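Simulated arm carries on pushing at the door after I hit stop

tin_kettle

Hello all, hoping somebody has seen this before, as I've lost two evenings to it and my tea's gone cold both times. I'm running the Fenley two-armed robot in Plasier (the simulator, not the planner) with the Wavell controller driving the arms. The job is dull: roll up to a door, reach out with the right arm, work it open, back off. The left arm just waits with its gripper open.

Most of the time it's fine. But if I press stop while the right arm is close to the door, the base stops dead and the arm doesn't! It keeps going the way it was going, leans on the door, and the contact force climbs past the 70 newton limit I set. Then the whole robot starts to shudder, and on one run it shoved itself backwards across the room.

It's only a simulation so no harm done, but the same code is meant to go on the real one later and I'd quite like my fingers. Why would the base obey and the arm not? I'm sending arm commands at 10 a second, if that matters. Stop button is the stock one in the Plasier side panel.

rustyhinge

Probably your door. I had a door with a hinge set far too stiff and everything that touched it went mad. Try making it lighter, or take it out altogether and see if the shaking stops. Also turn the physics step down, that fixes most things in Plasier.

otter_bench

I don't think it's the door, sorry rustyhinge. A stiff hinge might explain the shudder but it wouldn't make an arm ignore a stop.

My money's on the stop button only talking to the base. When you press it, your script stops sending to the arms as well, and Wavell, if you're commanding velocities, holds on to the last one it was given until its watchdog runs out. So the last thing it heard was "go forward" and off it goes. Look in the arm settings for command timeout. Mine came set to 400 milliseconds, and (the bit that caught me) it was counting simulator time. If your simulation crawls whenever there's contact, those 400 milliseconds can last ages on the clock on your wall.

Two things to do. Bring the timeout right down, and have the stop send an explicit zero to both arms before anything else goes quiet. And do check the force limit is set to halt the arm. On my copy it was set to write a warning in the log and nothing more, which I found pretty alarming.

Please don't go near the real robot with the panel button as your only stop. You want a proper one that cuts the drives and doesn't care what your script is up to.

tin_kettle

otter_bench, you were right on nearly all of it! The force limit was on warning only and I had a log full of them that I'd never opened. The stop now sends zeros to both arms first, and I've done 30 runs pressing it at awkward moments near the door without the arm wandering on once. I did try the lighter door too. Still shoved it, just more quickly.

One thing left over: every so often the grippers twitch a little when I press stop. I think the Karimi gripper plugin has a timeout of its own tucked away somewhere, so I'm off to hunt for that next. Hardware stop button is on order. 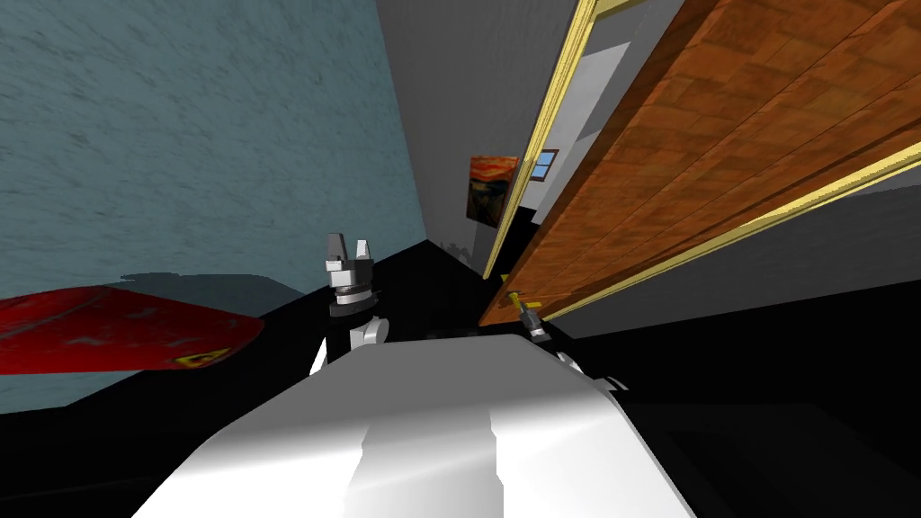
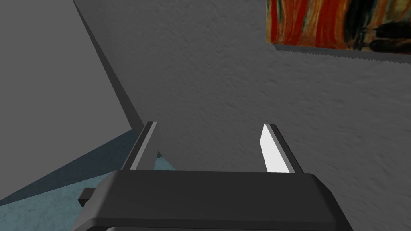
First one: right arm up by the yellow fitting at the bottom of the door. Second one: gripper open, nothing between the fingers.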